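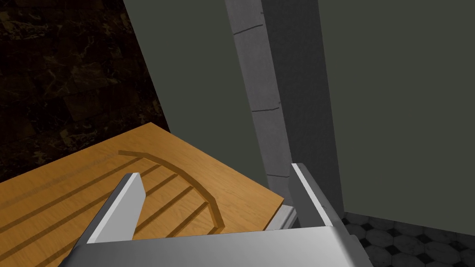 Oiling a wooden worktop or table is a job for a dry day with the windows open, and most of the work is in getting the surface ready. Old oil, grease and the film left by spray cleaners all stop new oil going in. A light, orange-tan board with a fine grain, like the panel in the picture, will show every patch you miss, so take more care with one of those than you would with dark oak. Wash it down with warm water and a small squirt of washing-up liquid, wipe it again with clean water, and leave it overnight.

Do you need to oil it yet?

Drip a little water on the part that gets the most use, usually next to the sink or where the chopping is done. If it sits in beads after five minutes, leave the wood alone for another month or two. If it soaks in and leaves a dark spot, the oil has worn away. Check the ends as well as the top. End grain drinks far more than the face of the board and is the first place to go grey.

Sanding

Use 120 grit if the surface is rough or stained, then 180. If it is only dull, start at 180 and do it by hand with a cork block. Always go with the grain. Scratches across it can be hard to see on bare wood and very plain once the oil is on. Don't press hard on a single mark to get rid of it or you will make a dip. Widen the area and feather it out.

Vacuum up the dust, then wipe with a cloth barely dampened with white spirit. Tack cloths are fine too, but some leave a sticky trace.

Which oil

For a kitchen I use Strand worktop oil, which comes in a small tin and goes a long way. Cesetti makes a thicker one that gives more shine and takes longer to dry. Boards used for food get plain food-grade mineral oil and nothing else. Raw linseed is cheap, but it can stay tacky for days in cold weather. Whichever you buy, read the tin for drying times and check that it is suitable for food if that matters to you. Anyone with a nut allergy in the house should look for walnut or tung oil in the small print.

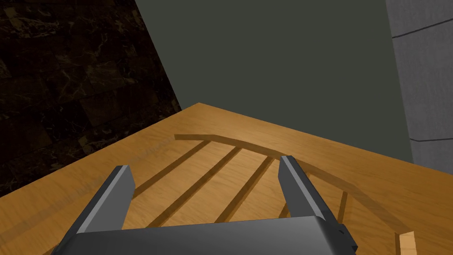 Put the first coat on thinly with a lint-free cotton cloth, covering an area you can reach without stretching. Leave it 16 minutes, then wipe off everything that hasn't gone in. Work along the grain even when that is awkward. On a table with grain streaks as easy to see as these, the direction is obvious, but on pale beech you may need to look at it from low down with a lamp to one side. Thick coats don't protect any better and they dry to a gummy skin that has to be scraped off.

Three thin coats will do for a table. A worktop beside a sink wants four or five the first time. Leave the full drying time between coats, and longer if the room is cold. I do mine in October before the heating goes on, and again in spring if the water test says so.

Rags

Oily rags can heat up and catch fire without any help. Never screw them up and put them in the bin. Lay them flat outdoors, away from anything that burns, until they are stiff, or soak them in water and seal them in a metal tin.

Marks and small repairs

White rings from hot mugs are often only in the finish. Rub gently with a little oil on a very fine pad, then wipe dry.

Black marks round taps or tins are iron reacting with the wood. Oxalic acid crystals will lift them. Wear gloves and goggles, follow the packet, rinse well, and let the wood dry fully before oiling.

Small dents can be raised with a damp cloth and the tip of a warm iron. Keep the iron moving. It won't work where the fibres are cut.

Keep the end of the tin for touching up, with the lid tapped down tight and the date written on it.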